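How I teach new players to take a throw-in

I coach the under-elevens, and every season I get at least one kid who lobs the ball in with one hand like she's feeding ducks. So I start with feet. Both feet on the ground, on or behind the line, shoulders facing the field. We do this with no ball at all for a couple of minutes, and yes, they giggle the whole time!

Next, hands. I have them put the thumbs almost touching behind the ball so the fingers make a big W. The ball goes all the way back behind the head (really behind it, touching the neck if they can) and comes over the top in one go. If it spins sideways, one hand is doing all the work. Slow it down and try again.
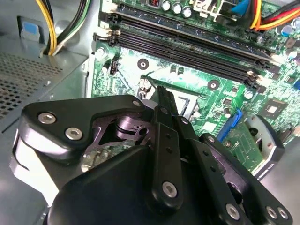

Flenell Youth Soccer Club – Junior Coaching Team

Now pair them up, seven yards apart, and throw to feet. I count 18 good ones per pair before anybody gets to step back. Priit Vītola runs this drill with the older group and lets them take a run-up, but I'd leave that for later, my lot just drag the back foot and lift it.

Once the throws are legal, add a receiver who has to move. I set two cones by the touchline, and the receiver checks away, then comes back toward the thrower. Throw when she turns, aim for the ankles, then get onto the field right away because the return pass is probably coming to you.

Finish with a small game where every restart is a throw, even the goal kicks. They love it, and it gets loud.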